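Kirsty Ashworth sent me another pitch from Numer on Sunday, so I guess I'm writing about laundry robots again. The claim is that you hold a gripper in your hand, do your ordinary chores with it, and the robot picks up the skill from the recordings. No lab, no engineers. Up to 1,000 runs per chore and you're done.

I have doubts. Bedrooms are hard — everything is soft, and everything lies on top of something else. 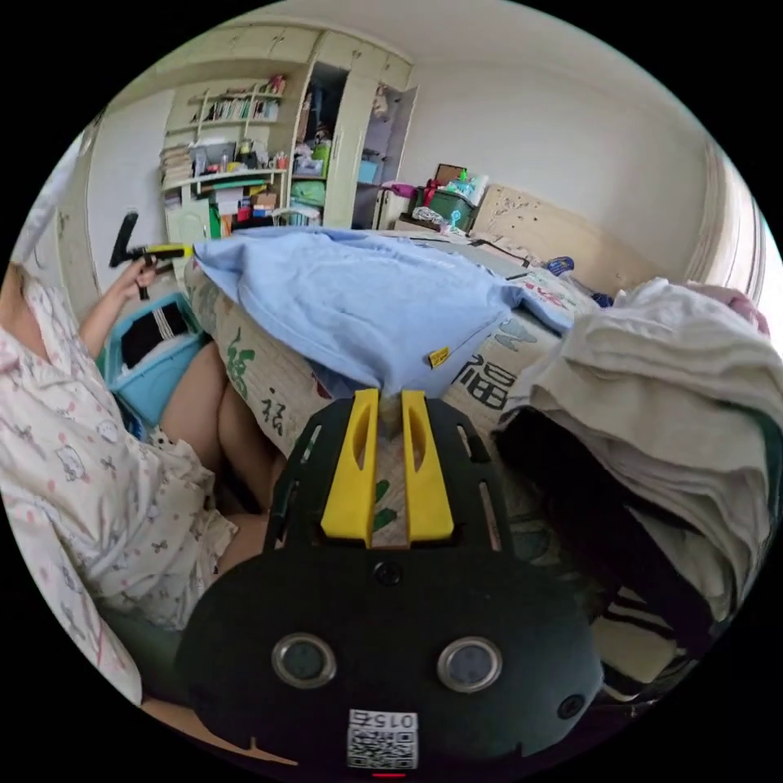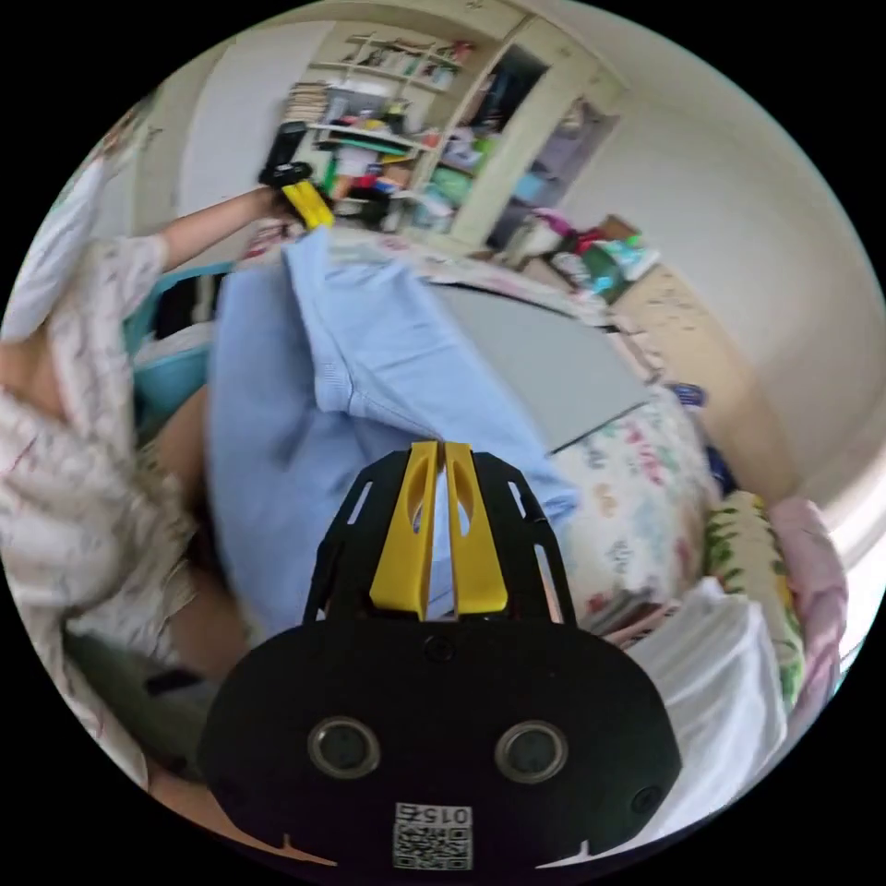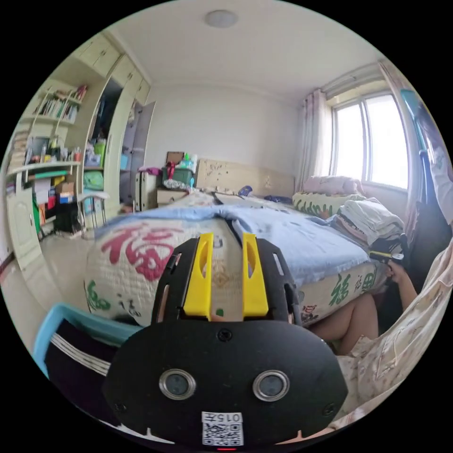
Same bedroom in all three, with blue fabric on the bed each time.

My trouble is with what gets counted. Numer says 32 homes, and I asked how many of those were used only for testing. The reply talked about "coverage" for a page and never gave me a number. A robot that can fold in a room it has already met is a nice trick. I want to see it in a room it hasn't.

Orla Ó Gríofa thinks I'm being unfair. She worked on remote control at Nilley, driving an arm with a joystick, and says 50 good runs by hand would have taken her team a week. Fine, I believe her. Faster is faster! But a person with a gripper still has a person's eyes and patience, and I don't see how those get into the file.

I've asked for the failed runs too. Kirsty says she'll check.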